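4.2 What we bought, and what we wish we'd budgeted for

I'll be upfront that this is the section I most wanted to read in other people's papers before we started, and could hardly ever find. Everybody lists their arm and their gripper. Very few say what the rest of it cost, or what they had to order twice!

Our hardware budget for the home tidying work was 1,531 euros per site once the arm itself was paid for, and Nesrin Bilgin and I drew it up in one afternoon in August with a spreadsheet and far too much confidence. We compared quotes from two suppliers, Zisis and Rätsep. Zisis was cheaper on the gripper, Rätsep threw in spare fingers, and we went with Rätsep (I'd do the same again). Fingers are a consumable. We had put them down as a one-time purchase, and that one line threw off the whole sheet.

The second thing we got wrong was the stuff to be picked up. We had penciled in 40 euros per site for household objects, figuring that baskets and bins are cheap, and they are, one at a time. But you want the same basket at every site, plus a few that differ in rim and handle, and then the shop stops carrying the one you like. Buy your duplicates on day one. At the Clendby site we spent 41 euros on delivery alone, chasing a matching set.

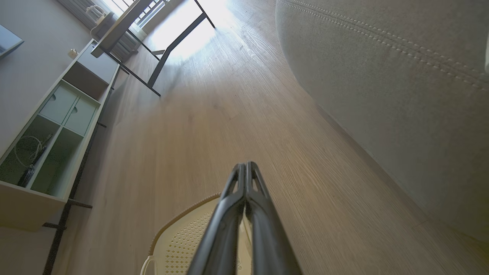 Figure 3. View from the wrist camera at the Laltcombe site, with the two-fingered gripper over a cream perforated object on the floor.

Then there's the room, and I'd plead with anyone planning a similar study to price it properly. We work in furnished living spaces, so we can't bolt anything down, and we can't shove a sofa out of the way for good just so the arm gets an easier approach. That means more setup time per visit, which in our case came to 19 extra staff hours over the first round. Hours never showed up in our equipment plan at all, because we thought of them as somebody else's column. They belong next to the hardware. A cheaper mount that takes an hour longer to set up is a pretty bad deal by the third visit.

Daylight also cost us money. Some rooms have a bright window at one end and a much darker floor at the other, and we ended up paying for a camera with better exposure control after trying to get by with the bundled one. If I were redoing the sheet, I'd move the camera up to the top, right under the gripper, and let the mount and the cabling fight over what's left.

The revised budget, frozen on 19 September 2020, keeps the same total and splits it differently: fewer accessories, more fingers, and a line for replacement baskets. We used it unchanged for all the trials in Section 5.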